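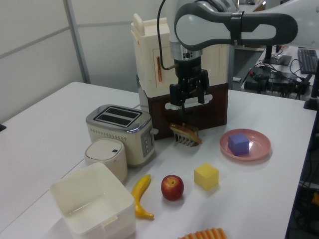 Forums > Builds and Projects > Arms and Grippers > Play kitchen pick and place, build log

zaso_lm wrote:
Okay, update time, and it's a big one! For anyone new, this is the shared workshop build, the arm that sorts play food. I've moved off foam cubes as the main target and onto the real shapes: bread slice, banana, apple, the little croissant thing. So much more fun, and so much harder.

The bread slice is what I want to talk about. Cubes forgive everything. Come in crooked on a cube and the fingers square it up for you. A slice standing on its crust just tips away if one finger touches first, and then you're trying to pick something flat off a white table with a parallel gripper (good luck). I have the approach straight down now, with a pause above the slice before the fingers close, and it's a huge improvement.

My log for this week is 106 clean picks out of 400 tries on bread. I know that sounds low. In January it was 2. I danced.

kusuma77 wrote:
That is a great jump, congrats! What's your opening width on the approach? I had the same tipping trouble with toy pancakes and it went away when I stopped opening the fingers all the way. Less travel, so less time for one side to get there ahead of the other.

zaso_lm wrote:
Fully open every time. Never even thought about it, it's just what my script did from day one. Trying this tonight.

Dastora wrote:
I'm going to be the grump. I think you added clutter too early. You've got a toaster, the oven, the rice cooker looking thing and a pile of food all on the same table, and when a pick fails you can't tell if it was the grasp or the arm swinging wide to miss an appliance. Clear the table, get bread to where it's boring, then bring the kitchen back one item at a time.

zaso_lm wrote:
Fair, but I did the bare table thing all winter and everything I tuned fell apart the second the toaster came back! The paths near tall stuff are different paths. I'd sooner have bad numbers on the setup I care about.

Dastora wrote:
Then log the two kinds of failure separately at least. "Missed" isn't a category.

zaso_lm wrote:
...okay yes, that one I'll take. New column in the sheet.

Purple cubes are still in the rotation as a warmup, by the way. I run a few before every session to check the zero on the gripper, and if those go badly I don't bother with food until I've rehomed everything. Cable check too. Mine loops down the outside of the arm and I've learned to send the wrist through its full turn slowly before I let it go at normal speed. Shot from the other side of the table:

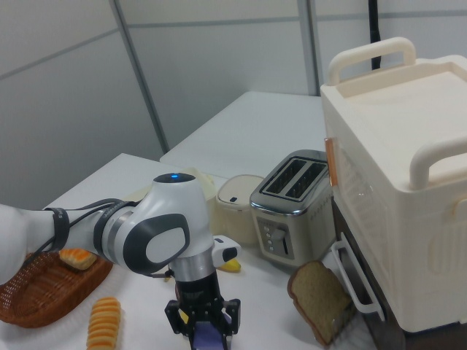
Sulastri Gunawan asked whether the warmup tells you much, given that a foam cube squishes and hard plastic food doesn't. Her own zero check uses a wooden block with a pencil line down the middle, and she looks at whether the fingers meet the line evenly.

zaso_lm wrote:
Ooh. It tells me if something is badly off, but no, it wouldn't catch a small offset, the foam just eats it. And a small offset is exactly what tips the bread. I'm making a block tomorrow, we have a scrap bin full of pine.

kusuma77 wrote:
Put a line on two faces so you can check it rotated as well. Also please post the width results, I'm curious if it carries over from pancakes.

Zirno wrote:
Been lurking on this one for ages. Does anybody have a trick for bananas? Mine rolls on the curve whenever I grab near the end, and if I grab in the middle it spins in the fingers on the way up.

Dastora wrote:
Middle, fingers across the short way, and lift slower than you think you need to. Thin rubber on the pads helps a lot.

zaso_lm wrote:
Seconding the slow lift! I do the first inch at a crawl and then speed up. I haven't tried rubber, I was worried about it grabbing the foam and not letting go.

Dastora wrote:
It will, a bit. Bicycle tube is less sticky than the silicone sheet.

zaso_lm wrote:
Old tube I have plenty of. Right, tonight is half-open fingers on bread, nothing else changed, same table, kitchen stays put (sorry Dastora). Numbers when I have them!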